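Tidying Up the Cords at Your Work Table

My craft table used to be a nest of cords, and I put up with it for years (the glue gun alone could tie itself to anything!). Then last June I gave up an hour, a pot of coffee and one old bath towel to it, and oh, what a difference.

Start by unplugging the lot and wiping each cord down with a barely damp cloth. Let them dry completely before anything goes back in the wall. Any cord that's cracked or feels stiff goes out, no arguing. 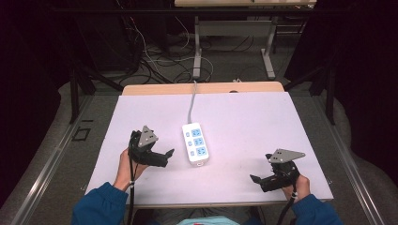

Power strip set lengthwise, with the cable running off the far side of the table.

I label both ends with masking tape, and my neighbor Celeste swears by bread bag tags, which do write up nicely with a laundry pen. Wind the spares in loose loops, 5 inches or so across, and tuck each one into a cardboard tube. A shoebox holds 12 tubes standing up.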